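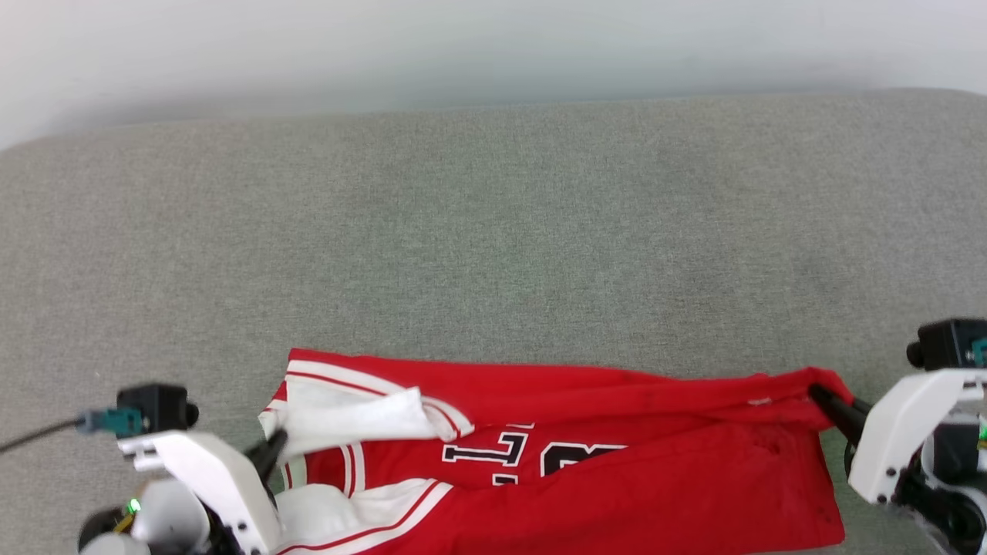
Red basketball jersey, one gripper on each end, on the gray fabric surface.

Doltik two-arm laundry kit, long-ish review

Had it since April. Short version: it folds some things. Slowly. Would not buy it to get out of laundry, might buy it if you like tinkering and happen to have laundry.

Setup. Two arms, a camera on each wrist, a power brick the size of a shoebox. Manual says an afternoon, took me two evenings plus a firmware update that failed at 11 pm and had to be started over. Clamps are good. Cable clips are junk, use velcro.

Towels: good. Hand towels, dish towels, pillowcases, anything with four corners. Finds an edge, pulls it flat, folds, folds again, pushes it aside. I ran 200 items through over the first stretch and kept a tally on the fridge. Towels almost never needed me.

T-shirts: ok. Sleeves come out uneven, who cares.

Basketball jerseys: the hard one, and we have a lot of them. Slippery, no sleeves, big armholes, trim that flips over on itself. Pulling it tight between the two grippers is the part it does well, you get a nice straight edge along the top. Then the collar or armhole trim is still bunched at one end and the number is half hidden in a fold, and it doesnt seem to care. It goes for the next fold anyway. My best time on a jersey was 6 minutes. I can do one in the time it takes to say so.

Socks: no. Don't bother. Fitted sheets, lol.

Work surface matters more than I expected. The table they show in the videos is shiny and everything slid around on mine. Switched to something with a bit of weave to it and drops went way down. They should just say this in the box.

Noise is fine. Faint whine, you can watch tv over it. Grip force is adjustable from the app, default is too strong for thin mesh, it left little pinch marks that came out in the wash. Turn it down first thing.

The app is bad. Logs me out, loses the fold presets, and the "resume" button starts the whole job over. Support answered in a day and was polite and told me to reinstall.

Compared to the others: tried the Vustance at a friend's shop, faster on towels, useless on anything stretchy, and you have to feed it by hand so whats the point. The Leitner is really for shop floors, bags and flat parts, and they wouldn't quote me a single unit. Unier has a waitlist, no idea.

Price was $985 on sale, without the stand. Stand is extra. Of course.

So can a machine do the laundry yet? Part of it, the boring square part, if you carry the basket over and sort it first and put everything away after. Last batch was 19 jerseys and I refolded over half. Still kind of fun to watch though. Kids love it.

Keeping mine. 3 stars, 4 if they fix the app.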